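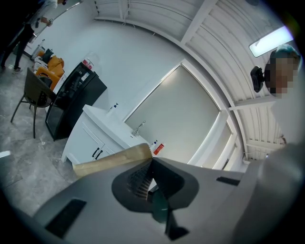 자막이 너무 빨리 지나가서 어머니가 중간에 줄거리를 놓치셨고, 그래서 집에 가는 길에 뒷부분을 다시 설명해 드려야 했다는 의견이 6월 상영 뒤 설문에 들어왔다. 같은 응답에는 영화 자체는 좋았고 다음 회차에도 오겠다는 말이 덧붙어 있었다. 비슷한 지적이 다른 회차에서도 반복되어 이번 보고 기간에는 자막 작업에 예정보다 많은 시간을 썼다. 아래에 그 경과와 나머지 사업의 진행 상황을 함께 적는다.

Pumivik 가족영화 순회상영 사업 중간보고
제출처: Grundel 문화기금 지원사업 담당
작성 기준일: 7월 17일

1. 사업 개요

Pumivik은 극장이 없는 지역에서 오래된 가족영화를 상영하는 순회 프로그램이다. 신작은 다루지 않는다. 텔레비전 명절 편성으로만 접했거나 비디오 대여점이 없어진 뒤로 볼 기회가 드물었던 작품을 골라 새 자막을 붙이고, 마을회관이나 학교 강당처럼 이미 있는 공간에서 튼다. 지원 신청서에 적은 목표는 상영작 9편, 상영 지역 3곳, 연말까지 누적 관객 1,000명이다.

이번 보고서는 상반기 상영과 하반기 준비 상황을 다룬다. 정산 자료는 별도 서식으로 제출하며, 여기에는 예산 항목 중 변경이 있었던 부분만 설명한다.

2. 상영작 확보

상영작 9편의 선정은 끝났다. 신청 당시 목록과 비교하면 한 편이 바뀌었다. 원래 넣으려던 흑백 뮤지컬은 권리자가 야외 상영을 허락하지 않았고, 실내 상영만 허락하는 조건으로는 지역별 일정을 맞출 수 없었다. 대신 같은 시기에 만들어진 가족 코미디를 넣었다. 상영 시간이 더 짧아 어린 관객에게는 이쪽이 낫다고 판단한다.

권리 계약은 대부분 마무리했다. 겨울 회차용으로 잡아 둔 성탄절 영화 한 편은 아직 서명을 받지 못했다. 권리자 쪽 담당 부서가 바뀌면서 처음부터 서류를 다시 보내야 했고, 현재는 비상업 상영의 범위를 어디까지로 볼 것인지를 두고 문구를 조정하고 있다. 입장료를 받지 않더라도 간식 판매가 있으면 상업 상영으로 본다는 것이 상대측 입장이다. 이 작품을 상영하는 날에는 간식 판매를 하지 않는 것으로 답을 보냈다.

상영본의 상태는 작품마다 차이가 크다. 디지털 복원본이 있는 작품은 문제가 없으나, 두 편은 방송용으로 변환된 파일밖에 구하지 못했다. 작은 화면에서는 볼 만하지만 강당 크기로 키우면 어두운 장면이 뭉개진다. 한 편은 낮 장면이 대부분이라 그대로 쓰기로 했고, 다른 한 편은 더 나은 파일을 가진 곳을 찾고 있다. 찾지 못하면 가장 작은 상영장에만 배정한다.

3. 상반기 상영 결과

상반기에는 Lurer에서 먼저 상영을 시작했다. 세 지역 가운데 인구가 가장 적지만 강당 설비가 갖추어져 있고 학교 측 협조가 빨랐다. 누적 관객은 300명이다. 연말 목표에 비하면 낮은 숫자인데, 신청서에서도 관객의 대부분을 가을과 겨울 회차에서 예상했으므로 계획에서 크게 벗어난 것은 아니다. 다만 여유가 있다고 보기도 어렵다. 하반기에 한 회차라도 취소되면 목표 달성이 어려울 수 있다.

관객 구성은 예상과 달랐다. 초등학생과 부모가 중심일 것으로 보고 시작 시간을 오후로 잡았는데, 조부모와 손주가 함께 온 경우가 많았고 성인끼리 온 관객도 적지 않았다. 성인 관객은 어릴 때 본 영화를 다시 보러 왔다는 답이 가장 많았다. 대사를 미리 따라 하는 관객 때문에 시끄러웠다는 의견과, 그게 재미있었다는 의견이 같은 회차에서 나란히 나왔다. 상영 전 안내에서 이 부분을 따로 언급하지는 않기로 했다.

첫 회차는 시작이 늦었다. 영사기와 강당 음향 장치의 연결 단자가 맞지 않아 변환 장치를 빌리러 다녀와야 했다. 이후로는 상영장마다 단자 종류를 미리 적은 점검표를 쓰고 있으며, 같은 일은 없었다.

두 번째 회차에서는 더빙판과 자막판 중 무엇을 틀지에 대한 안내가 부족했다. 포스터에는 자막판이라고 적었으나 학교 가정통신문에는 그 내용이 빠져 있었다. 글을 아직 빨리 읽지 못하는 아이를 데려온 가족 몇 팀이 중간에 나갔다. 다음 회차부터는 모든 안내문에 언어와 자막 여부, 권장 연령을 같은 자리에 적도록 양식을 고쳤다.

4. 자막 작업

자막은 Smadi로 만들고 있다. 처음에는 기존 방송 자막을 옮겨 오고 맞춤법과 시간만 손보려 했다. 그러나 방송 자막은 한 줄에 들어가는 글자 수가 많고 표시 시간이 짧아 넓은 강당의 뒷자리에서는 읽기 어려웠다. 서두에 적은 설문 의견도 이 방식으로 만든 자막에 대한 것이었다.

이에 따라 기준을 새로 정했다. 줄 길이를 줄이고, 짧은 대답은 앞뒤 대사와 합치고, 노래 가사는 후렴이 반복될 때 두 번째부터 표시하지 않는다. 마지막 항목은 내부에서도 의견이 갈렸다. 가사를 계속 보여 주어야 따라 부를 수 있다는 쪽과, 화면을 볼 시간을 주어야 한다는 쪽이 있었다. 한 작품을 두 방식으로 만들어 시험해 본 뒤 후자로 정했으며, 함께 부르기 회차로 따로 공지한 상영에서는 가사를 전부 표시한다.

번역 자체를 고친 경우도 있다. 오래된 자막에는 지금 들으면 어색한 호칭이나 당시 광고 문구를 빌린 농담이 많다. 농담은 가능하면 살렸다. 다만 이제는 뜻이 통하지 않아 웃음이 나오지 않는 것은 원래 대사에 가깝게 돌려놓았다. 일부 관객은 예전 자막의 표현을 그대로 기억하고 있어 바뀐 것을 아쉬워했다. 유명한 대사 몇 개는 이런 의견을 받아 예전 표현으로 되돌렸다.

현재 다섯 편의 자막이 완성되었고 두 편은 교정 중이다. 나머지 두 편은 아직 시작하지 못했다. 그중 하나가 앞에서 말한 권리 계약 미완료 작품이어서 계약이 끝난 뒤에 착수한다. 청각장애 관객을 위한 해설 자막은 완성본 중 두 편에만 들어가 있다. 신청서에는 모든 작품에 넣겠다고 적었으므로 이 부분은 지연으로 보고한다. 효과음과 음악 표시를 넣는 데 걸리는 시간을 적게 잡은 것이 원인이다. 가을 회차에 쓰는 작품부터 순서대로 보완한다.

5. 하반기 상영 준비

나머지 두 지역의 장소는 정해졌다. 한 곳은 농협 창고를 개조한 행사장이고 다른 한 곳은 폐교 강당이다. 행사장은 천장이 높아 소리가 울린다. 시험 상영 때 앞쪽 스피커만으로는 대사가 뚜렷하지 않아 객석 중간에 작은 스피커를 더 두고 전체 음량을 낮추었더니 나아졌다. 벽에 걸 천은 행사장에서 쓰던 것을 빌리기로 했다.

폐교 강당은 난방이 문제다. 겨울 회차를 여기에 배정한 이유는 좌석이 가장 많기 때문인데, 강당 난방기를 켜면 소음이 커서 조용한 장면의 대사가 묻힌다. 입장 전까지 난방을 최대로 틀고 상영 중에는 약하게 돌리는 방법을 우선 검토하고 있다. 무릎담요는 관객에게 가져오도록 안내하고, 준비하지 못한 분을 위해 일부를 비치한다.

겨울 회차의 편성은 성탄절 영화 두 편과 새해를 배경으로 한 영화 한 편으로 짰다. 이 가운데 성탄절 영화 한 편의 계약이 늦어질 경우를 대비해 여름에 상영한 작품 중 반응이 좋았던 것을 예비로 정해 두었다. 눈이 나오지 않는 영화라 포스터 분위기와는 맞지 않지만, 이미 계약 기간 안에 있고 자막도 완성되어 있어 바로 쓸 수 있다. 포스터는 작품명이 들어가는 부분만 나중에 인쇄할 수 있도록 디자인을 나누었다.

상영 뒤 순서는 줄였다. 상반기에는 영화가 끝난 뒤 감상을 나누는 시간을 두었는데, 어린이가 있는 가족은 대부분 바로 자리를 떴고 남은 관객도 말하기를 부담스러워했다. 하반기에는 출구 옆에 커다란 종이를 붙여 좋아하는 장면을 쓰거나 그리고 가게 한다. Lurer 마지막 회차에서 시험해 보니 설문지보다 참여가 많았다. 이 종이는 스캔해서 결과보고서에 붙이겠다.

6. 예산 변경 사항

총액에는 변동이 없다. 항목 사이의 이동은 다음과 같다.

자막 제작비가 늘었다. 늘어난 금액은 홍보물 인쇄비를 줄여 충당했다. 전단은 배포 효과가 작았고, 관객 대부분이 학교 안내문이나 마을 방송으로 소식을 들었다고 답했다.

장비 대여비는 계획보다 적게 들었다. Lurer 강당의 영사막을 그대로 쓸 수 있었던 덕분이다. 남은 금액은 행사장 추가 스피커 대여에 쓴다. 두 변경 모두 협약서에서 사전 승인 없이 허용하는 범위 안에 있으나, 항목명이 달라지는 부분이 있어 확인을 요청한다.

상영권료는 환율 영향을 받는 계약이 있어 최종 금액이 아직 확정되지 않았다. 송금이 끝난 계약부터 증빙을 올리고 있다.

7. 지연 및 위험 요소

가장 큰 문제는 해설 자막이다. 현재 속도라면 마지막 작품의 해설 자막은 상영 직전에 끝난다. 교정할 시간이 거의 남지 않으므로 외부 교정 인력을 한 명 더 쓰는 방안을 검토하고 있다.

관객 수도 지켜보아야 한다. 가을 회차 중 하나가 지역 체육대회와 겹칠 가능성이 있다. 체육대회 일정이 공고되는 대로 상영일을 유지할지 옮길지 정한다. 옮기는 경우 행사장 대관료가 한 번 더 발생할 수 있다.

방송용 파일밖에 없는 작품은 앞에서 적은 대로 대체본을 찾고 있다. 이 건은 사업 전체 일정에는 영향을 주지 않는다.

8. 요청 사항

항목명 변경에 대한 확인을 서면으로 받았으면 한다. 또한 겨울 회차 포스터에 들어갈 Grundel 로고의 흑백판 파일이 필요하다. 보내 주신 파일은 색상판뿐이어서 한 가지 색으로 인쇄하면 글자가 흐려진다. 상영 현장 방문을 원하시면 가을 첫 회차가 적당하다. 자막 기준을 바꾼 뒤 처음으로 큰 공간에서 상영하는 회차이며, 좌석은 미리 알려 주시면 따로 빼 두겠다.

다음 보고서는 가을 회차가 모두 끝난 뒤 제출한다.

Pumivik 순회상영 사업팀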